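Rin Murakami
8 May 2022
Today I finally cleaned the living room before my parents-in-law come in June. I will write it here as a thread, maybe it helps somebody with a small apartment and too many things. 1/13

Rin Murakami
First rule I made for myself: no new boxes. Last year I bought 5 storage boxes from Brevolstead and they became 5 more things to clean. So now only trash bags, black ones, the strong type. 2/13

Rin Murakami
I started with the old magazines. Many were from the time we lived in Meireles and I could not read them even then. I kept one for the recipe with clams. 3/13

Rin Murakami
Cables next. I found chargers for phones I do not remember. My friend Bok-nam Myung collects them for a repair evening, so they go to her and not to the trash. 4/13

Rin Murakami
Then the rug. Everybody has an opinion about my zebra rug. Tiago Cunha calls it "the crossing" and looks left and right before he steps on it. I still love it. 5/13

Rin Murakami
A question for people with a light floor: how do you clean under a striped rug? Dust comes out on all sides when I lift it. I roll it from the short end now, slowly, and it is a little better. 6/13

Rin Murakami
Tiago answered me in private that I should take it outside and hit it. We live on the fourth floor and the neighbors below are eating on their balcony – so no. 7/13

Rin Murakami
About bags. I used to fill them up to 16 kilos and then cry on the stairs. Now I stop at half, press the air out and twist the neck two times before the knot. 8/13

Rin Murakami
The living room, with the rug in its place:

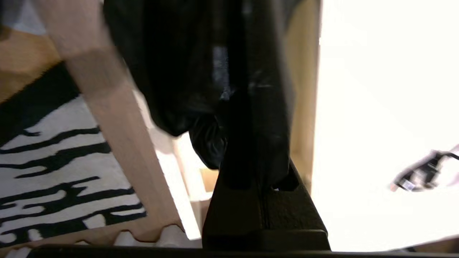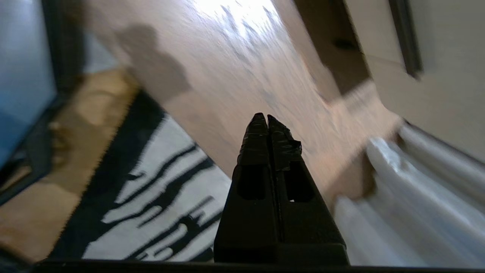
9/13

Rin Murakami
Next was the shelf from Todel. One screw is missing since we moved, and I put only light things on that side. Belmiro Paiva from downstairs promised me a screw. He has a jar with every size. 10/13

Rin Murakami
What I could not throw away: a teapot without a lid, my old dictionary, and a paper bag full of other paper bags. I will be stronger next time. 11/13

Rin Murakami
For the floor I use warm water with very little soap. With too much soap it gets sticky and the socks tell you about it the whole week. 12/13

Rin Murakami
Tomorrow is the kitchen drawer, the one which does not close. If you have advice for many small lids please write to me, I read everything even when I answer late. 13/13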